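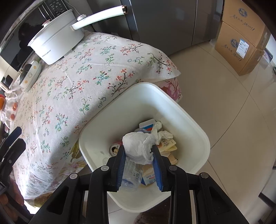
1. Purpose of the Report

May
By the Student Project Group, Automation Strand, Hornwood College

This report sets out the findings of a student review of the Vovus hand-held gripper kit, supplied by Widmer for use in teaching and light research. The review was carried out over one term as part of the second-year automation module. The college had asked whether the kit should be bought for the teaching laboratory, and the group was given one kit on loan for the length of the project.

The work was limited to household tidying tasks. A crumpled paper tissue, held between the two blue-padded fingers over a kitchen waste bin, is typical of the objects chosen. Heavy lifting, outdoor use and work with liquids were outside the scope of the review.

2. The Kit

The Vovus kit is sold as a complete set. It contains the gripper, a spare pair of finger pads, a charging lead, a carrying case and a printed guide. The version on loan was black with blue pads. Widmer also offers a recording licence, which allows each grasp to be saved and later used to train a robot arm. The licence is charged yearly and is not included in the price of the kit.

The group was quoted 422 pounds for the kit and 70 pounds a year for the licence. Replacement pads may be ordered separately, and the guide advises that they be changed when the surface becomes smooth.

3. Method

The trials took place in ordinary kitchens and in the student common room at Jaduvwood Hall. Laboratory benches were not used, as the module brief asked for settings in which a home robot might be expected to work.

Each trial consisted of one attempt to pick up a single object, carry it to a bin or box and let it go. An attempt was marked as a success if the object was lifted at the first try and landed inside the container. Objects were placed in three groups: soft items such as tissues and cloths, flat items such as paper packets, and firm items such as cartons and plastic bottles.

In all, 284 attempts were recorded. Four members of the group took turns with the gripper, and each was allowed ten minutes of practice beforehand. Results were entered on a paper sheet at the time and copied to a shared file the same evening.

4. Results

Of the attempts recorded, 201 were marked as successes. Soft items gave the best results. The pads closed evenly on crumpled tissue and the grip could be kept light, so that very little effort was needed from the hand.

Firm items were also handled well when they stood upright. Bottles lying on their side were more difficult, and several rolled away when the fingers touched them off centre. Flat packets were the weakest group. When a packet lay flush with a table top, the fingers could not pass beneath it, and most of the failed attempts were of this kind. Members found that sliding the packet to the table edge first made the task possible, but this was marked as a failure under the rules given above.

Release was seldom a problem. A few light items clung to one pad and dropped late, striking the rim of the bin.

5. Comfort and Ease of Use

All four members were able to use the gripper without help after reading the first two pages of the guide. The weight was judged acceptable for short sessions. After longer periods, up to an hour, members reported tired wrists, and the group then began to change over more often. The smallest hands in the group found the handle rather wide.

The guide is clear on setting up and charging. It says little about cleaning, and an enquiry to Widmer on this point had not been answered when the report was handed in.

6. Recommendations

The group recommends that the college buy one Vovus kit for the teaching laboratory, with the recording licence for the first year only. The licence should be looked at again once it is known how many project groups have made use of the saved grasps.

It is further recommended that a second pair of spare pads be ordered with the kit, and that later groups test thinner finger tips on flat items if Widmer makes these available. The trial sheets are kept with the module papers and may be consulted on request.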